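Notebook, 20 Mar 2020. Oridura trial licence, button-to-bin task

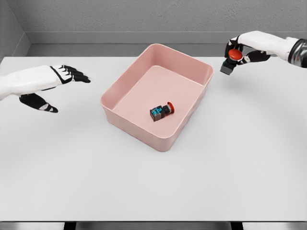

Oridura sim, humanoid, stop-button task. One unit in the bin, second in the right hand, left hand open.

Got the Oridura package running on the bench machine this morning. Skuditz are selling it as a ready-made set of tabletop tasks with a humanoid model included, and we have the trial until the licence key lapses. Plasance want a yes or no from us before they put any money in.

Install went through on the second attempt. The first one stopped on a missing graphics library which the manual mentions only in the appendix. Have added it to our setup notes.

Picked the button task first as it is closest to the packing job at Plasance. Default settings, 100 runs, no changes to the grip. It dropped the part in 3 of them, all three during the lift. Logs are in the shared folder under the date.

Rendering is good enough for our use. Soft shadows, plain white table, pink bin, and the red caps are easy to pick out against both. I would like a grey bin as well, and a more cluttered table. The object editor should allow it but I have not found out how to save a changed bin colour — it goes back to pink on reload. Have written to Skuditz support.

Contact between fingers and button body looks stiff. Tried the softer contact setting and each run took noticeably longer, so put it back. Worth another go with a shorter time step on the faster machine.

Compared with Safavi, which we tried in December: Oridura is easier to script and the hand model is better. Safavi had the better log viewer. Exporting joint data from Oridura means 2 separate files per run and they have to be lined up afterwards.

Price is 4000 a year for one seat. Second seat not quoted yet.

To do: same task with the left hand, repeat with the bin moved further back, ask whether the trial can be extended. Do not update the graphics driver on the bench machine until this is finished.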